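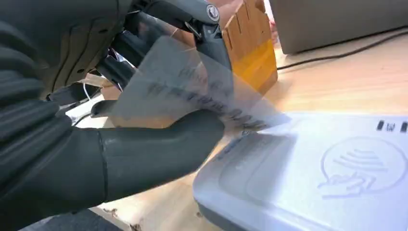 Slide 1 - card at the reader

NOTES - shared parameters talk, Thursday, 14 min slot + questions

Thank Gopinath for the intro. Don't redo the agenda, it's on the handout.

Start w/ the Kellaritz story. 31 workflows, same database path typed into every one. Server moved in November. Kumaresan Pai spent two days on find and replace, still missed a couple. Pause, let people groan.

Slide 2 - what a shared parameter is. One value, one name, lives outside the workflow. Change once, everything picks it up at next run. NOT mid-run - somebody always asks.

Slide 3 - naming. Ours: system, then purpose, then unit if there is one. padberg_timeout_sec. Show the bad list (path2, path2_new, path_FINAL). Quick, dont dwell.

Slide 4 - defaults. Leave blank if a wrong value would write to production. Better it stops and complains. Thenmozhi disagrees, she may say so, fine - give her a minute.

Demo. Open Vestari project, change output folder, run the small set (400 rows). If wifi is bad skip to slide 7, screenshots.

Slide 8 - passwords. Do not put them in parameters. Say it twice. Use the conection store.

Slide 9 - cleanup. We had 19 nobody used. Search by name before deleting, check scheduled jobs too - they don't show in the search!!

Questions. Alcaraz migration ones go to Chandrasekhar, I dont know the dates.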